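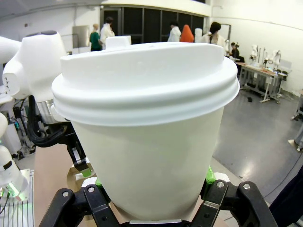
According to Pádraig Sheehan, people are wrong when they think that a coffee kiosk lives from coffee. It lives from the timetable, he told me, and when the 6:40 to Bralville is late, his whole day becomes different.

17 August 2019
By M. Fodor

I met him at the station in Gravotbridge, after the morning trains were gone and before he had to clean the machine. His kiosk is very narrow. Two persons can stand inside if they are good friends, and one of them must keep the elbows close to the body. He has worked in it for 4 years, and before this he repaired boilers in Notham.

I asked him why a man with a good trade leaves it to sell hot drinks. He thought for a long time. "With boilers, people are only glad to see you on one day, when it is freezing and you have come," he said. "The rest of the year you're a bill. I wanted to be somebody that people see in the morning and they don't mind it."

The beginning was hard. He opened in February, and he says now that this was a mistake with one good side. The pipes froze in the second week and he could repair them himself. On the other hand, the passengers walked fast with their heads down and did not see a new sign. He had ordered 500 lids in the wrong size, and the seller did not want to take them back. They are still under his mother's stairs.

"She keeps seeds in them," he said. "She asked me at Easter if I have more." 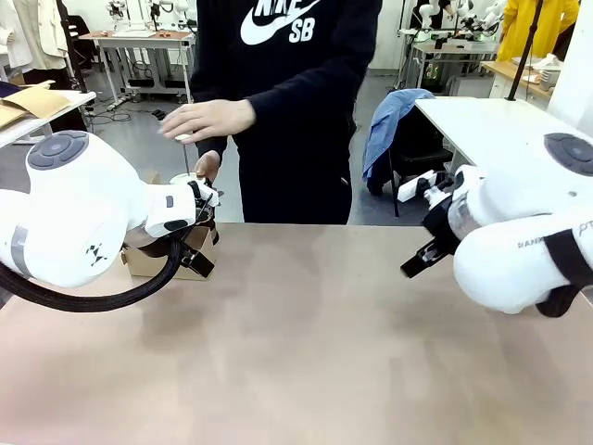
A small cardboard box on the table.

What changed the situation was a strike of the bus drivers. For 20 days everybody who usually took the bus came to the trains, and the trains could not take all of them, so they waited. On the busiest morning he sold 116 drinks before nine o'clock and had no milk left. He remembers that he ran across the road with his apron on and bought everything the grocery had, also the kind with strawberry.

I wanted to know if these customers stayed with him when the buses came back. Some of them did, he said, and more than he hoped. A few changed to the train for good. One woman still takes the bus, but she gets off one stop early and walks through the station to buy her tea.

We spoke also about money, which he does not like so much. The rent goes up every autumn. He answers each letter from the landlord by hand, because he believes that a letter written by hand is more difficult to throw away. Until now he has won a small delay each time — never a lower price.

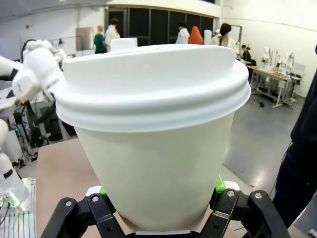

He does not complain about the early hours. His alarm rings at ten past four, and he says the first week is terrible and after that the body gives up and agrees. What he misses is the evenings. His friends in Notham play cards on Thursdays, and he is asleep when they begin. "They moved it to Sunday at noon for me once," he said. "Everybody played badly. It was too bright."

At the end I asked if he would open a second kiosk, maybe in Bralville, where there are more passengers and a proper roof. He shook his head. He has looked at the place there two times, and the man from the railway was very polite. But then he must hire someone, and he would sit in the office and write the lists, and he had enough lists with the boilers. He would prefer a wider door.

Then the 10:15 was announced and a boy came and asked for hot chocolate with no foam. Sheehan already had his hand on the milk.

Contact the editors | © 2019 Gravotbridge Reader | Back to top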